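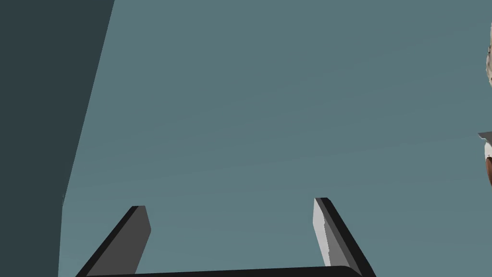
29 de junio de 2023

Me he pasado la tarde leyendo sobre la boda de Ctibor Kubíček, el cantante de Mindholm. La revista trae 9 páginas y en casi todas sale su hija mayor, que ya tiene más seguidores que él. Mi hermana dice que la ficharán para la próxima temporada de Takavon. Yo no lo veo, canta regular. El disco nuevo sale en septiembre. He dejado un comentario en la web y ya había 516. Mañana le devuelvo la revista a mi hermana.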